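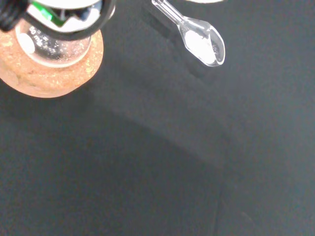

Data > Water > Murkano well hardness > README

Murkano well hardness table

Hardness readings from private wells in the Murkano valley, gathered from three sources that were never meant to sit in the same table. Read the section on sources before you plot anything. The file looks cleaner than it is, and part of the blame for that is mine, for tidying the column names.

Maintained by Salamatu Korletey. Most of the typing and the first round of checks were done by Theophilus Agbenyega.

What is in it

The main file, wells.csv, has 300 readings from 117 wells. Some wells have one reading and a few have a long run of them, so please don't average the whole column and call it the hardness of the valley. It has been done already, in a flyer for water softeners, and the number meant nothing.

Columns:

well_id – our own number, with no link to any permit or deed
source – ayaaba, strips, or kitchen
month – month the sample was drawn, blank if the sheet didn't say
depth_ft – depth as told to us by the owner
hardness – mg/L as calcium carbonate
treated – yes, no, or unknown
note – whatever was scribbled in the margin, spelling left alone

The second file, dropped.csv, holds the rows we took out and a short reason for each. If you think we were wrong to drop something, you can put it back with one line of code. I would sooner have that argument in the open.

Where the numbers come from

ayaaba: titrations run at the Ayaaba teaching lab. Two samples per well, and the lower of the two was written down. I have asked why the lower one and have not had an answer I believe. The higher one was not kept. Treat these as leaning low by an unknown amount.

strips: Risent test strips, read by eye against a color chart. The chart jumps in wide steps, so the values bunch up at a handful of numbers. If you see a lovely cluster in a histogram, check whether it is only the chart. Strips past their date were still used in July, and those rows say "old strip" in the note.

kitchen: results that owners copied down from a visit by a softener dealer. The dealer has a product to sell and the readings run high. That could be because people with hard water are the ones who call a dealer. It could be something less innocent. The data can't tell you which, and neither can I.

Things I would not trust

Depth. Owners guess. Several neighbors gave exactly the same depth, and when Theophilus went back to two of them, both said they had it from the same driller.

The treated column. "No" often means "I don't think so." At one house the tap was marked untreated and there was a softener under the stairs. We moved that row to dropped.csv, but only found it by walking in.

The top reading, 228. It has no repeat. It may be right. It is also the only sample that sat over a weekend in a truck before anyone tested it. I left it in with a note.

Any trend over time. We went to the easy wells first and the far ones later, so month and location are tangled together. The earlier version of this README said hardness "rises through summer." I wrote that, and I take it back.

What it might be good for

Teaching people to clean a messy table. Checking whether a Risent strip lands anywhere near a titration: 18 wells have both, with the caution about the lower value still standing. Getting a loose sense of which side of the valley has harder water, as long as "loose" stays in the sentence.

It is no use for health advice. Hardness says nothing about bacteria, lead or nitrate, and none of those were measured.

Versions

The Virkik import script made the first version and turned blank cells into zeros. If your copy has wells with a hardness of 0, throw it out and download again. The current version was rebuilt by hand from the paper sheets.

Reuse

Free to use and change. Keep the source column attached, please – most of the bad uses I have seen began with someone deleting it. Corrections are welcome, ideally with a scan of the sheet. Corrections that begin with "it should be about" will be read and then left alone.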